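Print this page | E-mail this thread

Second pair of hand-held grippers, or save for the arm? Budget talk

zihan_mao 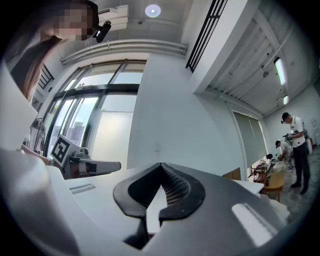
So we've got until the end of January to put a number on a form, and I'm far too excited about it to be sensible, which is why I'm asking you lot. We collect demonstrations with hand-held grippers for kitchen and bench tasks. We have one working pair and a third unit that mostly gets cannibalised for fingers. The money would cover either a second full pair plus a head camera, or a decent chunk of a used arm from Nistura. Not both, I've tried the sums every way up.

I'm leaning grippers. We have more willing hands than kit at the moment and that feels daft! People turn up keen, and then they wait. Anyone been through this and regretted it?

slotted_dave

Get the grippers. We did the same last year, went from one pair to 3 and the difference in how much we got through was lovely to see. Only thing I'd say is budget for soft pads separately. They wear faster than you think and if you buy them later in ones and twos the postage is criminal.

quxue

Qiuyue Xue here (same building as Zihan, so he'll hear this twice). I don't agree, sorry. We've got hours and hours of demonstrations already that have never been played back on anything. Without an arm we don't know if they're any good. I would rather have a poor arm in the corner by spring than another shelf of recordings.

zihan_mao

I knew you'd say that :) But the Nistura one is 62 percent of the whole pot before we've bought a mount, or a controller, or a table that doesn't wobble. Then what do we run on it when somebody wants a new task and there's a queue for the one pair?

quxue

Then they queue. Queueing is cheap.

pelmet

Has anyone priced the Jiang kit? The self-print one. Housing files are free, you buy the motors-free linkage set and the pads, print the rest. I've built two and really enjoyed it, though the first came out with a hinge so stiff my thumb ached for days. Second one was great. Filament is next to nothing.

slotted_dave

Printed ones are fine till you drop one. Ours cracked along the slot where the strap goes. Bought housings haven't, so far, touch wood.

Also, Zihan, whatever you pick, put the tags on the list. The black and white square ones. Get them properly printed on something stiff. We did ours on office paper and tape and they curled up at the corners, and the tracking went all over the place.

zihan_mao

Good shout, adding tags. And pelmet that's really tempting, I might print one just for the fun of it whatever happens with the form. How long did the second one take you?

pelmet

A weekend and two evenings, not counting printing. It would be quicker now. Send me a message and I'll pass on my settings for the finger part, the default ones leave it brittle.

bramblecart

Different angle. Have you looked at hiring? Akance do arms by the month, minimum 3 months. We had one for a short project and it was brilliant fun, everybody wanted a go. It let us find out that half our demonstrations were from too high up before we'd spent real money. You could buy the second pair and hire the arm for the tail end of the year. Ask about delivery though, ours was quoted as 10 days and took 18, and the hire period started from when it left them. Worth arguing about before you sign.

quxue

I could live with that. If the hire goes on the form as its own line, and doesn't get eaten by "consumables" like last time.

slotted_dave

Hire's money down the drain if you know you want one in the end. Dranance do refurbished arms with a warranty, I'd wait and get one of those the year after.

bramblecart

Depends if they know which arm they want. We thought we did and we were wrong, reach was far too short for our bench.

slotted_dave

Fair. Still wouldn't hire for longer than the minimum.

zihan_mao

This is great, thank you all. Draft as it stands: second pair, one head camera, spare pads, stiff tags, Akance hire as a separate line (hello Qiuyue). Memory cards as well, we're always short. I've left the Nistura arm out for now. Does anybody know if Akance will let you swap models part way through?

bramblecart

They did for us, once, for a fee. Can't remember how much. I'll dig the invoice out tonight.

pelmet

Batteries! You've not put batteries.

zihan_mao

Batteries. Yes. Adding them now.

Print this page | E-mail this thread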